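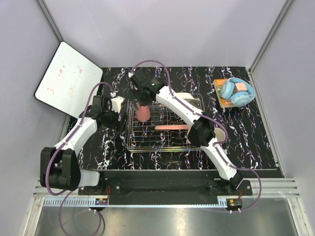
UNTON – The Fornotine Fire, which spent the better part of a week deciding which side of the ridge it preferred, was 92 percent of the way to becoming somebody else's paperwork by Saturday, if you believe the county. The official containment figure was lower. Crews had line around most of the 1187 acres by nightfall on 7 October 2023, with the northeast corner still open and still smoking.

Evacuation orders for 292 homes along Flerkik Road were lifted at noon. Residents had been told to expect the news by text message. Many of them got it from a neighbor leaning on a car horn, and the text followed at 2:40 p.m., along with a second one canceling an air quality alert from June.

No deaths or serious injuries have been reported. Two hay barns, a pump house and the former Grange sign were lost. The sign had been scheduled for removal.

"We had a wind shift in our favor and we took it," said Kojo Ansah, the fire's operations chief, who had been asked three times at the morning briefing whether the fire was out. "It is not out. I would like everyone to write that down."

At its peak the fire had 336 people assigned to it. Half of the engines have been released, and the rest will stay on to mop up the Najjar Creek drainage, where stumps are burning underground and the slope is too steep for anything but hand tools and bad language.

The evacuation shelter in the Unton school gym closed Saturday evening. It had cots for 500 and on its busiest night slept 41, most people having preferred a cousin's couch or, in several cases, the parking lot of the feed store. Leftover cots go back to the county warehouse.

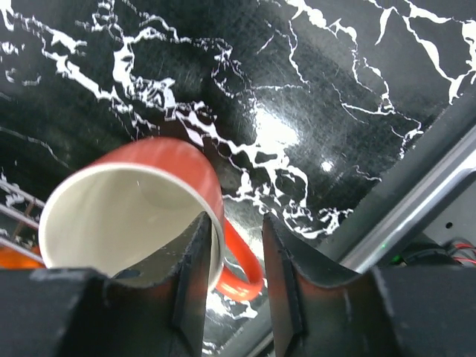
A red mug with a white interior, held between two black gripper fingers.

Flerkik Road is open to residents only, with a checkpoint at the lower bridge. Deputies want to see a driver's license or a utility bill. A man who offered them a jar of his own labeled honey was let through after some discussion, and the sheriff's office has asked that this not be treated as a precedent.

The upper bridge stays closed while engineers look at the deck timbers. Power was back on for everyone below the water tank by Saturday afternoon. Above it, the utility is replacing poles and has declined to name a day.

The cause is under investigation. Fire officials would not discuss a report of a mower striking a rock near the Najjar Creek trailhead, except to say that they had heard about the mower, from quite a lot of people.

A public meeting will be held in the school cafeteria once the fire is fully contained. Parking is limited.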